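I've been at Wonetti for two years now, cleaning and making up holiday flats, and since February the talk over our sandwiches has been all about automation. The linen sorting went first (I still miss the gossip around that big table!), and now it's the rooms themselves. Dilek Ekinci worries about her hours. I worry more about my knees, so if something else wants to tuck in the corners on 30 beds, well, I'd happily put the kettle on and let it. What has changed already is the pace, slower and fussier, and my wrist feels it by lunch.

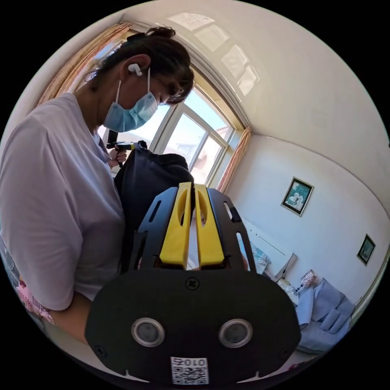 Mask on, one earbud in, and a bedroom with nice big curtains.

Doğukan Tekin wants us all to write down our favourite jobs. Mine's still doing the windows.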